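Workshop > Shared Builds > Plate Bench > Reports

Plate Bench, second progress report
To: Elvira Cárdenas, Nestden small grants
From: Parvathi Poduval, for the bench group at the Parkside workshop
16 November 2019

You asked for a report no longer than the last one, which I take as a comment on the last one. The short version is that the rehearsal model of the bench is done, the real bench is partly done, and we have 876 dollars of your money left.

For anyone reading over your shoulder: we are building a secondhand-parts bench that moves small lab plates between holders, for the after-school biology group. Before any of us drills a hole, the layout gets tried out in simulation on the workshop computer. In September this felt like a delay. Ihor Melnychuk has since driven the simulated arm into the simulated table 11 times in one evening, at a total cost of nothing, and I have stopped complaining.

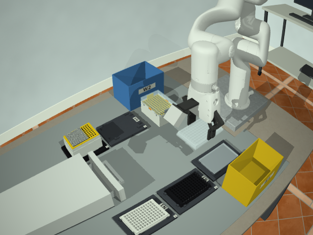
Layout took up most of the period. Nayeli Correa wanted the plate holders close together so the arm travels less. Ihor wanted them far apart so he can sleep. We settled on a spacing that annoys both of them equally and have written it into the drawings. The bins are there for discards, and there was a long discussion of what color they should be that I will spare you.

Picking up a plate by its edges is still the hard part. The plates are shallow, the fingers are blunt, and a approach that is a hair too low ends with the fingers pushing on the table. Fidelina Sotelo rewrote the descent so that it slows near the bottom. It now takes long enough that you can fetch a coffee, but we would like to keep the plates in one piece once they are plates we paid for.
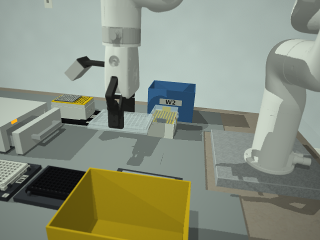
Gripper down at the clear plate, with bin W2 behind the smaller tip rack.

Money. The largest item was the mounting block from Erwood, which came with the wrong bolts. They sent the right bolts, and then sent them again, so we are well supplied. Tips and holders came from Villanueva for 27 dollars less than we had budgeted. Nayeli would like this noted, and it is noted.

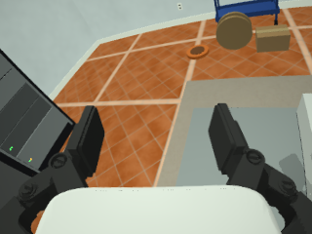 The gripper view is the newest addition to the model, and Fidelina has been using it to check finger clearance before each trial. With the fingers wide open there is a broad gap to aim through, and the pads stand up clearly against the orange tile and the gray surface on the right. The palm housing takes up the bottom center of the view, so she wants to tilt the viewpoint a little before we copy the arrangement on the real arm. Ihor thinks it is fine as it is. They are both drawing diagrams.

Still to do before the next report:

- Bolt down the real arm, using some of the bolts.
- Repeat the slow descent on real plates, starting with the scratched ones.
- Fit the stop button where a person can reach it without leaning over the bench.
- Write the safety sheet, which is my job and is late.

We are 2 weeks behind the schedule in our application. I wrote that schedule myself, in a good mood. If Nestden can live with a later demonstration day, we don't need any more money to get there.

Parvathi

Recent in Shared Builds
Plate Bench, first progress report (long)
Drill press is back, please read the note taped to it
Spare bolts, free to a good home
Parkside workshop winter hours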